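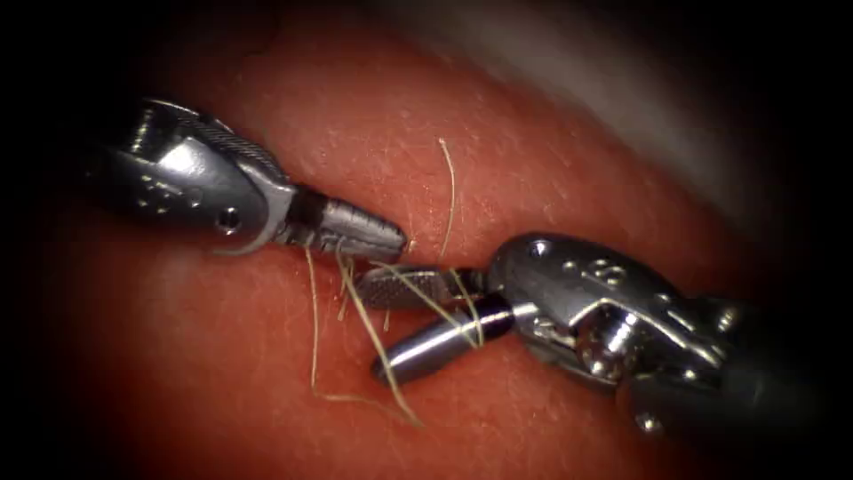 Instrument tie

An instrument tie is a surgical knot formed with instruments in place of the fingers. The thread is wrapped around the jaws of one instrument, the free end is grasped, and the two ends are drawn apart to seat a throw. Several throws make a knot. The method is used in skin closure, in microsurgery, and in minimally invasive procedures where the hands can't reach the tissue.

Terminology

The end of the thread that carries the needle is called the long end or working end. The opposite end is the short end, or tail. A loop is a turn of thread around an instrument. A throw is one completed wrap and pull. A single throw has one turn; a double throw has two. The strands left projecting from a finished knot are called ears.

"Intracorporeal" describes a knot tied inside the body cavity. An "extracorporeal" knot is formed outside and slid down to the tissue with a knot pusher.

Suture material

Sutures are classed by structure and by whether the body absorbs them. Monofilament is a single smooth strand. It passes through tissue with little drag, but it tends to keep the shape in which it was packed, a property known as memory, and it generally needs more throws to hold. Braided suture is made of several fine filaments. It handles easily, lies flat, and grips itself well at the knot. Its surface produces more drag, and the spaces between filaments can harbor bacteria. Many braided products are coated to reduce both effects.

Absorbable sutures lose strength over days to months depending on the polymer. Nonabsorbable materials include silk, nylon, polyester, and polypropylene. Silk is placed in the nonabsorbable group by convention, although it loses most of its strength in tissue over time.

Diameter is given in the zero notation. A 2-0 suture is thicker than a 5-0, and sizes from 8-0 down are mostly used under magnification.

Instruments

Two instruments are needed. One is normally a needle driver, with short, strong jaws. The other may be a second needle driver, a grasper, or a tissue forceps. Gripping faces are commonly serrated or cross-hatched. A coarse pattern holds a needle firmly but can crush or fray thread, and for that reason only the part of the strand that will be trimmed off should be clamped hard.

Tapered tips release a loop more readily than square ones. Any step or gap near the hinge can catch the thread as it slides forward.

Technique

The thread is pulled through the tissue until a short tail remains. For an intracorporeal knot a tail of 2 to 3 cm is common. A longer tail is difficult to pull completely through the loop, and a shorter one may slip back into the needle track.

The long end is laid in a C shape beside the wound. The second instrument is placed over the C and the thread is wound around its closed jaws. The jaws then open, take the tail close to its tip, and draw it back through the wraps. Both ends are pulled in the plane of the knot, in opposite directions. The next throw is wound the opposite way.

Two opposed single throws make a square knot. Two throws wound and laid alike make a granny knot, which slips under load. A surgeon's knot begins with a double throw, whose added friction holds the tissue edges while the second throw is made.

Tension

The first throw should bring the tissue edges together without blanching. Excess tension reduces blood flow at the margin and lets the thread cut through soft tissue. Later throws secure the first and should not tighten the stitch further. Pulling upward on one strand while the other stays slack turns a square knot into a sliding configuration. This is sometimes done on purpose to snug a loose first throw, after which the knot is squared again.

Common faults

Air knot: the throw locks above the tissue and leaves a gap.
Fraying: filaments separate after repeated grasping at one point.
Lost tail: the short end is drawn through with the loop and the throw comes undone.
Crossed strands: ends from adjacent stitches become wound together and must be separated before the next throw.
Sawing: one strand is dragged across another under load, which weakens both.

Training

Knot tying is taught first on foam, silicone pads, or cord, and later on animal tissue. Tissue tears and deforms in ways that most pads don't reproduce. Trainers usually record completion time, gap at the wound edge, and knot slippage.

The Tronville workbook, compiled by Huệ Diệp, sets 50 consecutive square knots as its first exercise and allows any knot that slips to be cut and retied once. Its second section repeats the drill with a 125 mm strand, short enough that a wasteful C loop leaves too little thread for a third throw. The Plureo pad, used in the same course, has a row of paired dots through which the needle must enter and exit.

Trimming

Ears are cut to a length suited to the material. Braided strands may be left at 2 to 3 mm. Monofilament is usually left longer, as its knots are more likely to loosen. Skin sutures are left long enough to be grasped at removal.

See also

Ligature
Needle driver
Square knot
Surgeon's knot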